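Equipment > Hand-held grippers > Trial and inspection sheets
Filed under: Kit on approval, Soft goods

Gollavik hand-held gripper pair, pre-acceptance checklist
Kit on approval from Ornent
Site: Brilosley, shoe rack task
Sheet 152, filled in by Beverley Lightfoot, 12/05/2026
Seen by Roy Ashworth

I've put my comments after each line as usual, and I'm sorry if some of them run on a bit, but Imogen did ask for more than ticks this time!

1. Table steady, top taped down at both sides. OK. Please use the grey tape and not the shiny sort, which left a dreadful mess in February.

2. Floor clear where the operator stands. OK, although I would dearly like the cables behind the chair coiled up before anybody walks round the back.

3. Gripper cables run down and away from the hands. OK. Yvonne Nuttall found the right one a little short when she reached for the top shelf, so do ask Ornent whether a longer one can be had.

4. Mounting plates tight on both units. OK, checked with the small key. Two of the bolts took a quarter turn.

5. Brass grommets seated, no lifting at the rim. OK on both.

6. Finger pads sound. COMMENT. Wear at the edges of one pad and a few loose fibres at the bottom corner. I don't think it's a reason to send the kit back, but we ought to have spares in the drawer before we sign for anything.

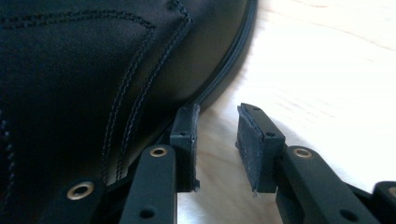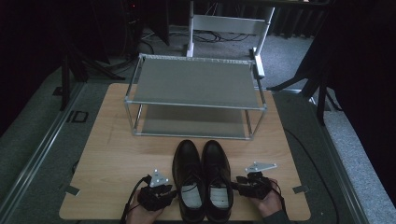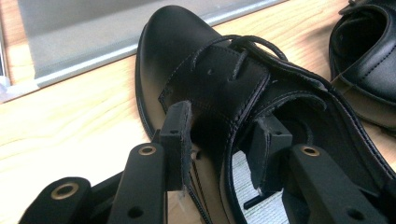

Gripper check with black leather footwear, light wooden table.

7. Grip on the shoe, one finger inside the opening and one outside. OK with a comment. It's a lovely secure hold, and you feel it through the handle, but go gently, as the edge of the leather gets pushed in a little where the outer finger sits. Old shoes only, please, until we've settled on softer pads.

8. Fingertips close to zips and laces. COMMENT. Worth reminding new people all the same.

9. Sleeves clear of the jaws. OK. Long cuffs to be turned back.

10. Paperwork. NOT YET. The quote gives £675 for one unit and £1194 for the pair, but it says nothing at all about pads. Yvonne Sugden is ringing Tunstall, where Ornent keep their spares, and will write the answer on the back of this sheet.

Result: fit for use on trial, items 6 and 10 left open.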